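### 3.2 Matériel et passation

L'épreuve d'enfilage retenue pour l'étude reprend, dans une version abrégée, le protocole Peltau de motricité fine. Elle a été proposée à 249 enfants de moyenne section, répartis entre les sites de Rolness et de Busico. Chaque enfant a réalisé 2 essais, séparés par une tâche de dénomination. La consigne, lue à voix haute par l'enseignant, ne mentionnait ni la vitesse ni l'ordre des couleurs (figure 1).

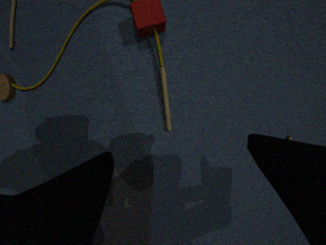

**Rizwan Siddiqui**, responsable du volet psychomoteur

**Figure 1.** Cube rouge enfilé sur un cordon jaune, rendu de synthèse.

Les durées ont été relevées par un observateur unique sur chaque site, puis saisies sur la grille de Chaudhry. Les essais interrompus par l'enfant ont été conservés et codés séparément. Sur les 425 familles sollicitées en janvier, celles qui n'avaient pas retourné le consentement signé ont été exclues avant toute passation.

Le questionnaire parental portait sur la latéralité, la fréquence des activités manuelles au domicile et la langue parlée avec l'enfant. La double cotation a été assurée par Dionysis Balaskas ; les désaccords sont traités en section 3.4.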